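Registration for the June study day in Dunville is open since this morning. I will put everything in one thread, so I do not have to answer the same mail many times. 1/

The day has two parts: the talk in the morning, and after it the small groups. You can book only the talk. You can not book only the groups, sorry. 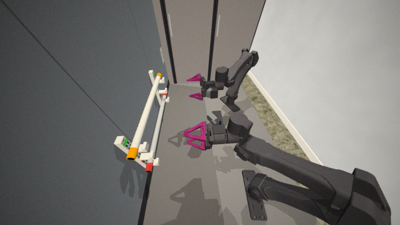
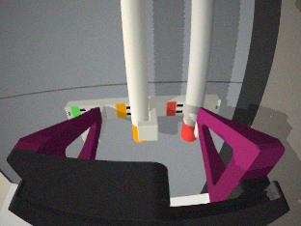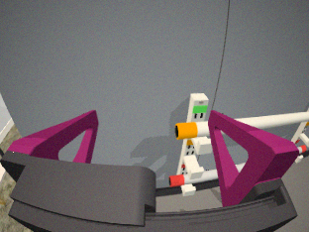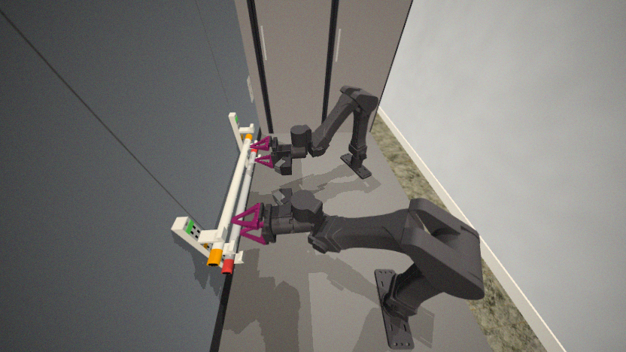
Last of the four: both arms, with the white rack at the left.

2/ The talk is by Lotte Cuypers. Her subject is repair in old choir books – the paper, the sewing, and what later owners did with glue. She speaks for one hour and takes questions after. She prefers questions at the end, please respect it.

3/ Place: the Van Beek building, second entrance, room 143. The first entrance has stairs only. If you come with a wheelchair or a heavy bag, use the second one and turn left after the coat racks.

4/ Doors at 9:30. The talk begins at 10:00 and we close the door then, as the floor in the corridor is very loud.

5/ Small groups: 20 places in total, in four tables. Each table gets one book block to practice on. You do not need to bring tools. Bring an apron if you care for your clothes, the wheat paste goes everywhere.

6/ Two of you asked if the groups are for beginners. Yes. If you have sewn one pamphlet in your life it is enough. If you have not, write me and I will send you the sheet with the drawings.

7/ Parking. The lot behind Hadance is for their customers and they are strict now. Last year two of our members had to pay. Please take bus 223, it stops almost in front of the door.

8/ Lunch is not included this time. Turetti is five minutes by foot and they keep the long table for us until 1:30. Everybody orders and pays for themselves. The soup is good – the sandwiches are large, one is enough for two people.

9/ If you book and then can not come, please cancel. There is a waiting list for the groups and I would like to call these people before the last evening.

10/ A correction to post 4: doors at 9:15, not 9:30. The form has the right time.

11/ Members sign up with their member number. Guests leave this field empty, the form accepts it even if it shows the red star.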